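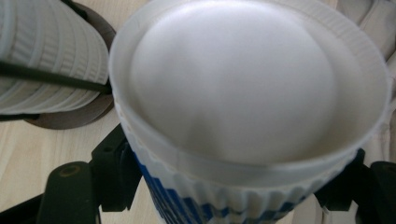
A paper cup with a ribbed wall and a blue and white pattern. Behind it, a stack of ribbed cups on its side.

How a paper cup works
Materials and Making, sheet 2
Text: Lærke Grímsdóttir. Checked by Hefin Humphreys.

A paper cup has one job, which is to hold a drink for a short time. Ordinary paper can't do this. If you fold a sheet of writing paper into a cone and pour water into it, the water soaks into the fibres, the fibres come apart and the cone goes soft. A cup has to be stiff and it has to keep the liquid on one side of the wall.

Words used on this sheet
Fibre: a very thin thread. Paper is made of wood fibres pressed together.
Board: thick, stiff paper.
Blank: a flat piece cut to shape, ready to be made into something.
Seam: the line where two edges are joined.
Lip: the top edge of a cup, where you drink.
Taper: to get narrower towards one end.

The board
Cups are made from board. The wood is broken down into fibres, mixed with a great deal of water and spread out over a moving mesh. The water drains through the mesh, and rollers and heat take out most of what is left. The fibres lie across one another in many directions and stick together as they dry. Board made from long fibres is stronger than board made from short ones.

At this stage the board would still let water in. One side is therefore covered with a very thin layer that water can't pass through. On many cups this layer is a plastic. On others it is made from plants. It is so thin that you can't easily see it, but you may be able to feel that the inside of a cup is smoother than the outside.

Printing and cutting
Any pattern is printed while the board is still flat, as it is much easier to print on a flat sheet than on a finished cup. The blanks are then cut out.

The blank for the side of a cup is not a rectangle. It is a curved shape, like a slice of a wide ring. You can test this at home. Roll a rectangle of paper and join the ends, and you get a tube with straight sides. Roll a curved piece and you get a shape that is wider at the top than at the bottom. The bottom of the cup is a separate piece, cut as a circle.

Joining
The side blank is wrapped round a solid metal form with the same shape as the inside of the cup. Its two ends overlap by a few millimetres. Heat softens the thin layer on the board, the ends are pressed together, and the layer hardens again as it cools. It acts as the glue. This join is the side seam, and it runs from the lip to the base.

The circle goes in at the bottom with its edge turned down. The lower edge of the side is folded in over it and pressed. If you turn a paper cup over you will find that the bottom is set a little way up inside, leaving a low wall all round. The cup stands on this wall.

The lip
The top edge is rolled outwards into a thin curl, which is the lip. The lip does several things. It makes the top of the cup stiffer. It covers the cut edge of the board, which has no waterproof layer and would soak up the drink. It gives you a smooth edge to drink from. On cups that take a lid, the lid clips over it.

To see how much stiffness a curl adds, cut a strip of thin card and hold it by one end. It droops. Roll one long edge over tightly and hold it again. It droops much less.

The ridges
Some cups have a ribbed wall. The board goes in and out, in and out, all the way round. Run a finger around the outside and you will feel each ridge.

Ridges change the way a wall bends. A flat sheet bends easily in any direction. A sheet with folds in it bends easily along the folds, but hardly at all across them. The iron sheets used for shed roofs are ridged for this reason, and so is the middle layer of a cardboard box. On a cup with upright ridges the folds run from top to bottom, which helps the wall resist being crushed from above.

Ridges also give your fingers something to hold. On cups made for hot drinks, the ribbed layer is often a second wall fixed around a smooth one. The gaps between the two are filled with air. Heat travels slowly through still air, so less of it gets to your hand. A cup with only one thin wall warms up on the outside much faster.

A printed pattern looks different on a ribbed wall. Part of it sits on top of the ridges and part of it goes down into the grooves, so the shapes seem broken up when you look from one side.

Why cups stack
Cups taper. The base of one is narrower than the opening of another, so it drops inside until something stops it. Only a short piece of each cup then sticks out, and from the side you see a row of rims close together.

Stacking saves a large amount of space. Here is a sum. A plain cup is 90 mm tall. In a stack, each extra cup adds 8 mm. A stack of 37 cups has one full cup and 36 extra ones.

36 × 8 mm = 288 mm
288 mm + 90 mm = 378 mm

Standing one on top of another without nesting, the same cups would reach 3,330 mm, which is higher than most ceilings.

The amount added by each cup depends on the taper, on the thickness of the wall and on the shape of the lip. If the taper is too slight, the cups wedge together and are hard to pull apart. Makers test for this before a new shape goes on sale.

After use
A paper cup is hard to recycle with newspapers because of its thin inner layer. The layer has to be separated from the fibres, and not every recycling plant has the equipment. Look for a bin marked for cups. Empty the cup first. A clean cup can also be used again for things that aren't drinks, such as seeds or pencils.

Activity: testing for stiffness
You will need two sheets of thin card of the same size, two piles of books of the same height and some coins.

1. Place the piles of books 15 cm apart.
2. Lay one sheet across the gap, flat.
3. Put coins on the middle, one at a time, until the sheet sags down between the books. Write down the number.
4. Fold the other sheet backwards and forwards into ridges 1 cm wide.
5. Lay it across the gap with the ridges running from one pile to the other.
6. Add coins as before and write down the number.
7. Turn the folded sheet so that the ridges run along the gap. Test it once more.

Compare your three results. Which way do the ridges need to run?

Next sheet: Lids and why they have a small hole.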